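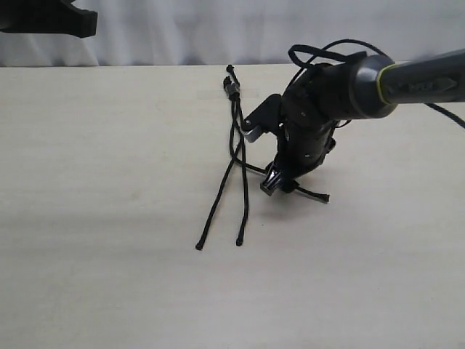 According to Ayten Çınar, the worst thing you can do to a wooden table is to love it too much. She told me this on the telephone, and then she laughed, and then she asked what I put on mine. I said lemon oil, every Sunday. There was a silence.

I have since read a good deal on the subject of oil and wood, and I must admit that she was right. Most of us clean our furniture with products made for shine. The shine sits on top, it catches dust, and after a year the surface feels like the handle of an old pan. Then we buy a stronger product.

Last updated: Saturday, August 26, 2023

In Skultmont, where Çınar has repaired furniture for 23 years, the workshops use soap. It is a plain soap in flakes, dissolved in warm water and left until it becomes thick like yogurt. You rub it in with a cloth, you wipe the rest away, and you wait for one night. Pale woods stay pale with this method. Oil makes them yellow, and no sanding will bring the first color back completely.

Search articles Enter keyword Go

The Steiner workshop, two streets from hers, does not agree. There they finish everything with hard wax, four thin coats, and they say soap is for people who never drink red wine. I visited them in November and the boards they showed me were very beautiful – a little cold to the hand, maybe. Hard wax is also more difficult to repair. If you burn one place, you must usually do the whole top again.

What both sides accept is that water should not stand. A wet glass for ten minutes does no harm. A flower pot for a summer does, and the ring goes deeper than you think. Çınar takes out small rings with a warm iron and a cotton towel, moving all the time. She charges nothing for this if you carry the table to her yourself.

I stopped with the lemon oil. My own table needed four washings before the cloth came away clean, and it is now dull and a bit rough near the window side. I will sand it in spring.

Contact us | © 2023 Tuma Magazine. All rights reserved. | Back to top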